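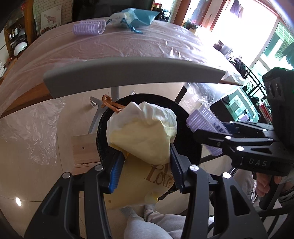 Clotden Robotics Club
Progress report to the Mathebula Fund, spring term
Prepared by Fenna Michiels, club lead

The grant has paid for parts, table covering and bench time. Spending to date is $1,378, with 50 hours of supervised sessions held.

Students are working on the sorting task for the Morkis student challenge. They work at the table with hand-held grippers, picking up small household items such as drawstring pouches and hair rollers. Soft fabric is the harder case — a pouch folds over on itself between the jaws, and students have had to learn where to take hold of it. Rollers are easier to grip but tend to turn.

We have logged 729 practice picks so far. The 17 students enrolled in January are all still attending.

Two items are behind schedule. The written grip guide is half drafted, and the spare finger pads ordered from Fovance have not arrived. We expect to finish the guide by June.

No change to the budget is requested. Receipts are attached separately.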